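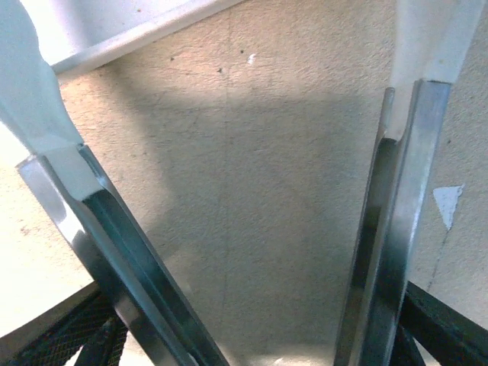 What color goes best with a plain beige tabletop? Blues and greens are the safest choice, and a mix of them hides wear better than one flat shade.

Purificación Quintana has painted planks for 11 years, most of them at her shop in Lorente. She puts down a dark base, lets it dry overnight, then drags a nearly dry brush along the board so the grain shows up white.

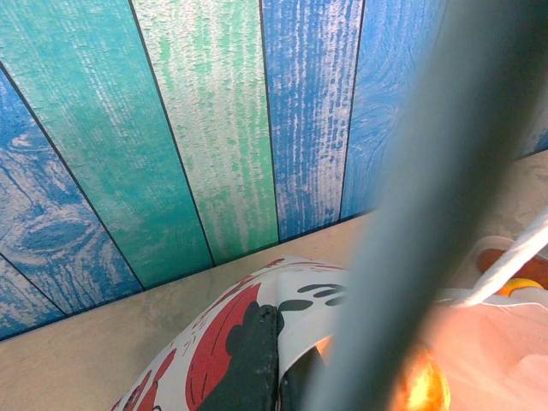
Planks in blue, teal and light green, with white grain showing.

She likes to carry the same colors around three sides of a table. The top she leaves matte. Smudges and scratches don't bother her, and a bright orange or red thing set down near the back stands out. 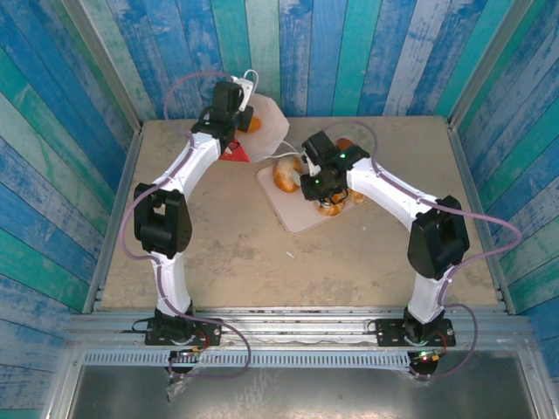 A set of boards takes her 4 days. Her last order in December came to 37 planks, and she has started mixing the next batch of teal.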